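Objet : Re: [liste-colocs] Eau chaude du 3e, compteur divisionnaire et répartition des charges
De : Albane Poulain
À : liste-colocs

Bonjour à tous,

Je reprends le message de Kwesi point par point, il est recopié plus bas pour ceux qui l'auraient effacé.

Kwesi Asante a écrit :

> Bonjour,
> J'ai reçu le décompte de janvier pour l'eau et je ne comprends pas la ligne « eau chaude commune ». On nous facture 41 m3 pour le troisième étage, et le relevé affiché dans l'entrée donne 30. L'écart est trop gros pour être une erreur d'arrondi.
> Deuxième question : est-ce que le compteur divisionnaire de la cuisine est compris dans le total de l'étage ou ajouté après ?
> Troisième question : Royer devait passer pour le mitigeur thermostatique. Est-ce qu'on a une date ? L'eau de la douche du fond met très longtemps à chauffer le matin.
> Enfin, je voudrais savoir si on garde la répartition par tête ou si on passe à la surface. Je suis plutôt pour la première solution mais je n'étais pas là quand on en a parlé.
> Merci,
> Kwesi

Sur la première question, les deux chiffres sont justes mais ils ne mesurent pas la même chose. Le relevé de l'entrée est celui du compteur individuel du troisième, pris à l'index. Le décompte ajoute la quote-part du bouclage, c'est-à-dire l'eau qui circule entre le ballon et les étages et que le gestionnaire répartit entre les trois niveaux. Les 11 m3 d'écart correspondent à cette quote-part. On peut contester la méthode, et je pense qu'il faudrait le faire : le bouclage consomme de la chaleur, il ne consomme pas d'eau, sauf s'il y a une fuite. Le facturer en mètres cubes n'a pas beaucoup de sens. J'ai écrit à Nosus, qui établit les décomptes, pour demander le détail du calcul. Je n'ai pas encore de réponse.

Sur la deuxième, le compteur de la cuisine est en aval de celui de l'étage. Son volume est donc déjà dans le total et ne doit pas être ajouté. J'ai vérifié sur le décompte précédent, il n'y avait pas de double compte. Sur celui de janvier, la ligne cuisine apparaît deux fois, une fois en haut avec un montant et une fois en bas à zéro. Cela ressemble à une erreur de présentation, mais je l'ai signalé dans le même courrier.
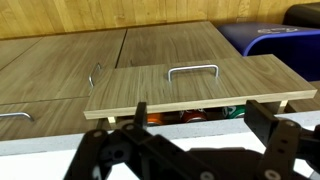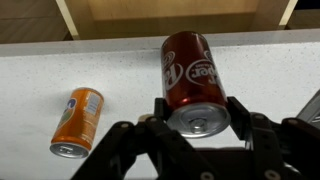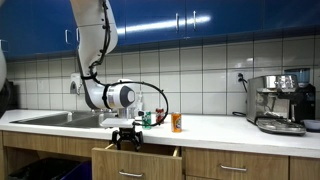
Albane Poulain

Je continue avec Royer. Ils proposent de venir un matin à partir de 8 h 30 et demandent que l'eau soit coupée sur l'étage pendant l'intervention. Le devis est de 238 euros, pièce et déplacement compris. Il couvre le remplacement de la cartouche du mitigeur et des deux clapets antiretour. D'après le technicien que j'ai eu au téléphone, ce sont souvent les clapets qui posent problème : quand ils ferment mal, l'eau froide passe dans le circuit chaud et on attend très longtemps à la douche la plus éloignée. Si c'est bien cela, la douche du fond devrait chauffer plus vite après l'intervention. Sinon il faudra regarder du côté de la pompe de bouclage, qui est dans les parties communes et donc à la charge du propriétaire.

Il me faut l'accord de tout le monde avant de signer. Ceux qui sont d'accord me répondent directement, sans passer par la liste.

Pour la répartition, rien n'est décidé. Les deux solutions ont été présentées, on n'a pas voté. Par tête, le calcul est simple, mais il faut tenir à jour les arrivées et les départs, et on l'a mal fait l'automne dernier. À la surface, on n'a plus rien à mettre à jour, mais une personne seule dans la grande chambre de 18 m2 paierait plus pour l'eau que quelqu'un qui reçoit son frère trois semaines dans une petite chambre. Je suis du même avis que Kwesi : la surface convient pour le chauffage, pas pour l'eau. On pourrait aussi garder la répartition par tête et compter les séjours de plus de deux semaines comme une demi-part. Je joindrai un tableau avec les trois calculs quand j'aurai les bons chiffres de Nosus. Le refaire deux fois ne servirait à rien.

En attendant, je propose que chacun verse le même acompte que le mois dernier et qu'on régularise ensuite. Ceux qui ont déjà payé le montant de janvier n'ont rien à faire, la différence sera déduite.

Un dernier point : l'index du compteur doit être relevé le dernier jour du mois, chiffres noirs uniquement. Les chiffres rouges sont des litres et on n'en tient pas compte. Sur la feuille de l'entrée il y a au moins un relevé où ils ont été recopiés à la suite des noirs, ce qui donne une consommation absurde. Je l'ai corrigé au crayon. Si la personne concernée peut repasser devant le compteur et confirmer, je remettrai la feuille au propre.

Je transmets la réponse de Nosus à la liste dès que je l'ai.

Bonne soirée,
Albane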